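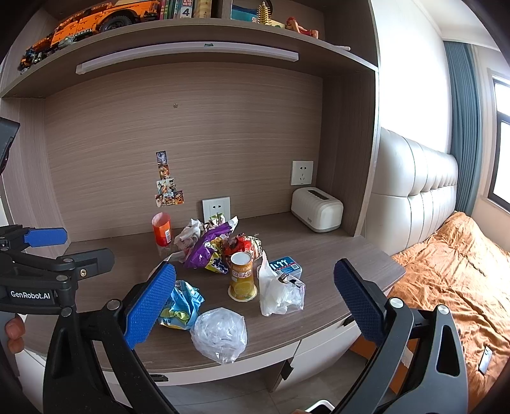
## Sorting bedroom waste for curbside pickup

This procedure covers small-room waste: packaging, cups, wrappers and film. It assumes a single-stream recycling cart and a separate trash cart. Check your hauler's accepted list first, as rules differ between towns.

### What you need

- One lined wastebasket for trash
- One unlined bin or paper sack for recyclables
- A bag for plastic film, if a store near you takes it back

### Procedure

1. Clear the desk before the floor. Most of the volume in a bedroom is light packaging, and it slides off when the surface is bumped.
2. Open every container. Scrape food residue into the trash. A quick rinse is enough; labels can stay on.
3. Separate film from rigid plastic. Bags and wrappers wrap around the rotating screens at the sorting plant and do not belong in the cart, even if they carry a recycling symbol.
4. Put snack wrappers in the trash. Most are layered film and foil, and few programs take them.
5. Treat paper cups as trash unless your hauler lists them. Hot-drink cups usually have a plastic lining. 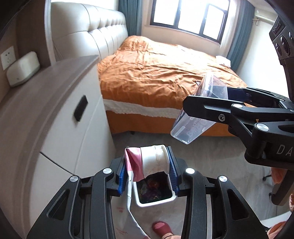 6. Leave recyclables loose. A tied bag of bottles is often pulled off the line and sent to landfill.
7. Compress the trash by hand only if there is nothing sharp in it. Tie the liner with at least 2 inches of slack above the knot.
8. Wipe the inside of the basket and fit a new liner.

### Rigid containers

Clear clamshells are the most common source of error. The number in the triangle identifies the resin - it does not mean the item is accepted. Go by shape where the hauler does: bottles, jugs and tubs are usually fine, hinged trays less often.

### Notes

Batteries never go in either cart. Tape the terminals and take them to a drop-off point.

Leanne Haworth sent a correction to step 5, which used to list all cups as recyclable. Revised 28/08/2024.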